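Setting out snacks on a tiered stand

A stepped acrylic stand is a cheap way to put snacks out on a counter, a reception table or a honesty shelf at work. It takes up little room and people can see what there is without picking everything up. Setting one up properly takes 15 minutes.

What you need

A clear three-step stand. We use the Moges, but the Illow is much the same shape.
A shallow tray for fruit or loose change.
A soft cloth and warm water with a drop of washing-up liquid.
A mix of snacks, bars and boxes as well as small pots.

Clean the stand first

Wipe each step with the damp cloth, then dry it straight away. Don't use glass cleaner or kitchen paper, as both can leave acrylic cloudy or scratched. Hold it by the sides when you move it - finger marks show up badly on the front edges.

Choose the spot

Put the stand on a flat table, away from radiators and direct sun. Chocolate goes soft quickly on a sunny sill, even in September. Turn it slightly towards the door if people mostly come from one side.
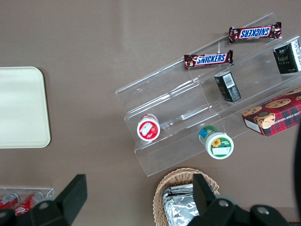 Chocolate bars do well on the top step. They are light, and lying flat they won't topple on to the things underneath. Keep the logos facing the front where you can.

Use the middle step for small boxes. Stand them upright if they are stable, and leave a finger's width between them so that one can be lifted out without knocking the next.

The bottom step is for biscuits and pots. Round pots will roll if they are laid on their sides, so wedge them against a box or stand them on their bases.

Topping up

Don't put out more than 4 of anything at once. Keep the rest in a lidded box under the table. We check ours on a Friday afternoon, bring older stock to the front and take away anything close to its date.

If you label the steps, use small card holders. Puleck sells clip-on ones, and Trendulus does a plain set under order code 2688. Sticky labels are a nuisance to get off acrylic.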